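4.2 Clearing the table

Asked which household chore they would hand to a machine tomorrow, people tend to name the dishes or the laundry. Few mention the low-grade, permanent work of tidying a table on which a family has put things down. We chose it for exactly that neglect. It needs no water, no heat and no blades, a four-year-old can be bribed into doing it, and in our hands it remains the task most likely to send a well-behaved policy off to stare at a wall.

The protocol follows the one used for the Willton kitchen trials (Section 3), with two changes. First, the objects were not bought for the study. Whatever was already in the home was fair game, provided it weighed less than the gripper could hold. Second, the layout was left alone. Earlier work at Cudville spaced its objects politely apart, each with its own patch of bare surface, and reported success rates that we have never seen matched in any house with people in it.

Demonstrations were collected with hand-held grippers, so that the person supplies the judgement and the fingers supply the limitations. We logged 154 demonstrations for this task. Toma and Quintero labelled each one independently and met afterwards to argue. Most of the arguing was over what should count as a stable grasp on something stuffed. 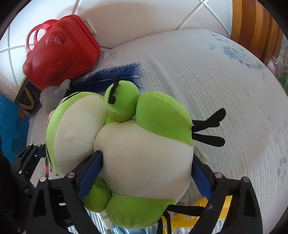 Figure 9. Side grasp on a large plush frog, one pad at the seam between head and belly, the other at the far end of the belly.

Soft toys deserve a paragraph of their own. The usual advice is to close on the narrowest part, which works nicely for mugs and markers. A plush toy has a narrowest part only in theory. Squeeze it and the stuffing goes elsewhere, the outline changes, and the pose estimate that was correct at the start of the motion now describes some other animal. Our human operators dealt with this without noticing that there was anything to deal with. They went for seams, closed until the thing felt held, and lifted. The Voicu controller, given the same view, spent a median of 11 seconds revising its opinion before it moved. It was then fairly reliable, in the way that a very slow cashier is reliable.

The trouble starts with the neighbours. Long-bristled and fluffy objects have no edge that a depth map can agree on, and a segmenter that is asked to find one will generously include part of whatever lies next to it. A gray toy beside a dark brush is two things to a person and, on a bad run, one large thing with a tail to the model. Glossy table coverings make matters worse. Reflections move when the gripper moves, and a wrinkled cloth offers plenty of small ridges that look, from a few centimetres up, like the side of something thin and worth picking up. We recorded several confident attempts to tidy the tablecloth. 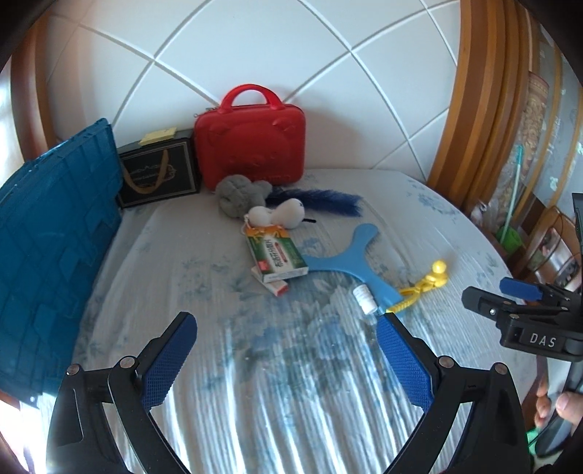

Small rigid items were expected to be the easy half. Cartons mostly were, as long as they lay flat. A carton resting on another box is a different proposition - the fingers have to choose a layer, and the policy had a habit of choosing both. Small bottles on their sides could roll away from the first finger to touch them, and the operators' answer was to bring both fingers down together and trap the bottle before closing. This is easy to demonstrate and was hard to learn. Of the four policies compared, only Cosard picked it up from demonstrations alone, and it then applied the trick to everything, including objects that had no intention of rolling.

Odd shapes fell somewhere in between. A three-armed boomerang offers a gripper three reasonable places to hold it, and we would have called that generous until we watched a policy average them and close on the middle of nothing. Restricting the planner to a single grasp candidate per attempt fixed the behaviour at the cost of some extra retries.

None of this touches the question of where things go. In every trial reported here, "tidy" meant "in the bin beside the table", a definition that would not survive one evening in a real household. Operators, told to use the bin, regularly paused over medicine packaging and asked whether we were sure. The policies did not ask. We return to this in Section 5, where the placement labels are described, and where the disagreement between our two labellers gets considerably worse.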